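Notes on Running a Parish Jumble Sale

The Wiltance jumble sale has been held every August for as long as the present hall has stood. I have been asked by several readers to set down how it is organised, and the following account may be of use to other parishes.

Donations are accepted from nine in the morning on the Sunday before the sale. Last year 114 bags were received, of which 40 contained clothing fit only for the rag merchant. Donors are respectfully reminded that electrical goods, mattresses and opened paint cannot be taken.

Each seller is allotted a pitch, and all pitches are of equal size. Disputes over boundaries were once frequent, and a written rule was adopted after a disagreement concerning a box of jam jars. Goods must remain within the seller's own lines until the doors close.
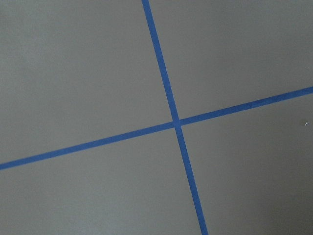

Blue tape, where two lines cross.

Prices are to be marked in whole pounds or in fifty pence steps. Haggling is permitted after two o'clock. Books are priced separately by Carys Sayce, whose decision on first editions is final, and who has asked me to state that she will not hold items back for friends.

The sale raised £3,235, more than in either of the two previous years. The greater part was passed to the Neves footpath fund, and the remainder paid for repairs to the hall gutters. The tea counter accounted for £113 of the total, a disappointing figure which I attribute to the warm weather and the late arrival of the scones.

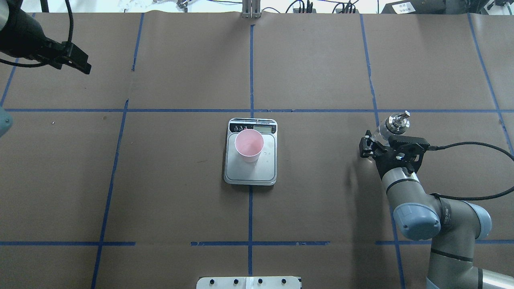

Brown paper and blue tape on the table.

Applications for pitches should be made in writing. Sellers from Nirkance are welcome on the same terms as residents, and should note that the lower car park will be closed to vans until noon.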